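Search this site Search

Linen room helper, part-time (two places)

Porkau Guest House, Pickering

We are looking for two persons to join our linen room. The work is simple to explain, but it must be done with care and at a good speed. You will spread, check, fold and stack towels, bed sheets and table cloths for our own rooms and for the small houses we serve nearby.

What you will do

- Shake out each towel and lay it flat on the table before you fold it
- Look for stains, holes and loose threads, and put the bad pieces to one side
- Fold to our house sizes (we will teach you, it takes one or two shifts to learn)
- Keep the cream cover on the folding table clean and change it when needed
- Write the finished piles in the book

What we ask from you

You can stand for a shift of 4 hours with a short break. You have patient hands. Experience in a hotel or laundry is welcome but not necessary. English at a basic level is enough, as we speak also Portuguese in the room. Please tell us if you have a skin problem with washing powder, so that we can find gloves which suit you.

Hours and place

The position is for 30 hours each week, in the mornings, starting in November. The linen room is on the ground floor behind the kitchen and has its own door from the yard. There is no parking for staff, but bicycles can stay inside.

How to apply

Send a short letter, one page maximum, to Edileuza Batista, or leave it at the reception. You do not need to send a photograph. We invite people for a trial morning on a Wednesday, and this morning is paid as a normal shift. On the trial you will work beside Nayara Evangelista, who will show you the towels first and the large sheets after. If you cannot come on a Wednesday, write it in your letter and we will try to find another day.
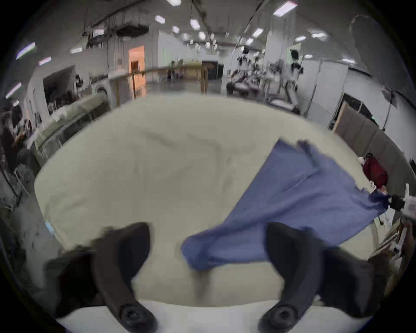

Please bring flat shoes and tie back long hair. Tea and a warm lunch are given to all who work the morning.

Contact | © Porkau Guest House | Back to top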